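Home Stories Poems Issues Submit About
Search this site Go

The Cold Shift

By the second week of November I could pick up a plastic bottle without using my hands better than I could with them, and I was telling everyone. My mother, the bus driver, the girl I sat next to in statistics. I had only joined the Flalerau Robotics Club because the sign-up table had pretzels!

The club that year had one goal, and its name was Cundodby. Cundodby was an arm. It lived bolted to a bench at the far end of the Reinholz workshop, under a bedsheet, and in the Asutier student cup it was going to open a refrigerator and take out whatever the judges asked for. The only trouble was that it had no idea how. It had to learn from us, and we had to show it, over and over, walking up to the fridge with a gripper in our hands that saw what the arm would see.

"Two thousand," said Ingeborg Reuter at the first meeting, and wrote 2000 on the whiteboard in numbers as tall as her forearm. "Good ones. A good one is when you don't hit the shelf."

She was our captain, a senior, and she had a way of standing right behind your shoulder that made you want to be excellent. I signed up for every shift on the sheet.

You'd think grabbing a soda can would get old. It didn't! Every reach had its own shape. You came in low and the black pads drew together in front of you like a beak, and the whole lit inside of the fridge opened up over them, white and enormous, and for a second you were something very small going into a cave after treasure. I never once thought about lunch.

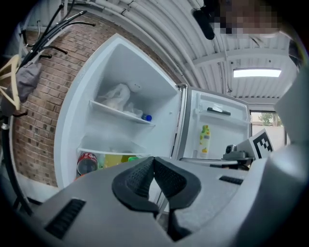
The fridge at Reinholz, top door open. Red can, far left: the hard one.

The can was the hard one because of the wall. If you came at it straight, the left pad bumped, and if you came at it from an angle you knocked over the clear bottle next door. I hit that wall so many times that I began to say sorry to it. Ingeborg never laughed. She'd wait for me to back out and then say "Again, and slower at the end," and go back to her clipboard.

The bottle with the blue cap was my favorite. It lay on its side up on the wire shelf, near the end, next to a crumpled white bag, and you had to take it just behind the cap or it would roll. I got so fond of it that I named it Captain, and then I had to stop saying the name out loud because Ingeborg turned around.

"Sorry," I said. "Not you."

"Who?"

I pointed the gripper at the bottle. She looked at it for a long time.

"Slower at the end," she said.

We did them in sets of 20. After each set you put everything back, moved it a little, shut the door and opened it again. I tried to be fair about the moving. It would have been easy to leave the can out in the middle where anybody could get it, and there were late shifts when I wanted to, but then I'd think of Cundodby under its bedsheet, believing that cans were always in the middle. It seemed like a mean thing to do to someone who was counting on you.

One night four of us stayed on past closing. Somebody had put music on. The sophomores were arguing over by the shelving about whether the arm should have a face (it should) and I was on my last set, kneeling, my neck bent back so far that I could see all the pipes on the ceiling. Ingeborg leaned in.

"Stop there," she said. "Don't close yet. What do you see?"

I thought it was a trick. "The fridge?"

"What do you see first?"

I looked properly. The yellow bottle was in front, and the one with the green cap was beside it, and there was a bit of red I could hardly pick out. Up top lay Captain with his blue cap. In the door stood the tall one with the citrus fruits all over it, the brightest thing in there, and my eye had been going to it every single time.

"The fruit," I said.

"Me too." She sounded delighted. I'd never heard her delighted before. "All month! I go for the can and I look at the oranges. Do you think it will look at the oranges?"

We both turned toward the bench and the bedsheet. 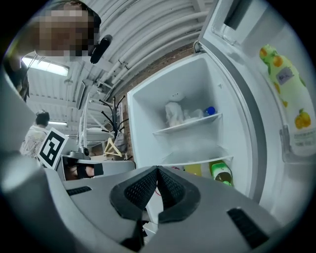 Asutier

The cup was on 12th December, a Thursday, in a gym that smelled like floor wax. Cundodby rode there in the back of Ingeborg's uncle's van with a seat belt around its elbow. I held the box with the groceries on my lap the entire way.

We had drawn slot 4. The team ahead of us had an arm that was fast, I mean really fast, and it took a carton out of their fridge and flung it clear over the judges' table. People cheered. I cheered! Then they were rolling our cart forward, and a judge with reading glasses on a string bent down to look at our shelves and said, "The red can, please."

Of course he did.

Ingeborg pressed the key. Cundodby lifted, and reached the door, and got it open. It went in low. It stopped.

"Oranges," Ingeborg whispered.

The arm hung there, tipped the least bit toward the door. I had hold of her sleeve. I'm not sure when that had happened. Then it swung back, dipped, went left along the wall -- and bumped.

It backed out. It came in again, and it was slower at the end.

"That's you," she said, grabbing my arm with both hands. "Look at it, that's you, that's exactly how you do it!"

It was, too. It even had the little sideways tilt I do with my wrist. The pads closed on the can, and the judge held out his hand for it, and I was already yelling.

We use cookies to remember your reading settings. Accept Decline
Get new stories by email Sign up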